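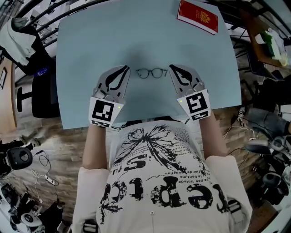
Slide 1. Two hand-held grippers and a pair of eyeglasses on the work table.

Speaker: Mirjam Imhof, equipment planning, Jirkon

Opening. Thank the hosts. State the purpose of the talk: to set out the equipment request for the coming budget year and to ask for a decision by October.

Point to the eyeglasses. Thin rims and clear lenses are a fair test of what we intend to buy. Items of this kind are the reason the request gives more space to fingertips and spare parts than last year's did.

Slide 2. What is requested
The request covers 6 pairs of hand-held grippers, with markers and cabling, for the Juronell site. Each pair is budgeted at 4,000, spare fingers included. Tables and chairs are already in the building and do not form part of the request.

Pause here for questions on unit price. The Trovow quotation is in the handout. Delivery is quoted separately and should not be added to the unit price when comparing offers.

Slide 3. Running costs
Fingers and cables are treated as consumables and charged to the operating budget. Housings are capital items. Finance has asked that we keep the two apart, and the tables in the handout now do so.

Staff time is the larger cost. The plan allows 242 hours for training and supervised work in the first year. Each session is followed by 15 minutes for checking and charging the equipment, and this time is included in the total.

Slide 4. Space and power
One table per operator, kept clear except for the items in use. Additional floor outlets will be needed in the Bühler room. The electrical work has not yet been priced. If asked, say that an estimate will be circulated before the vote.

Slide 5. Decision sought
Approval of the full request, or approval of half the quantity with a review in spring. Read both options aloud as worded in the handout.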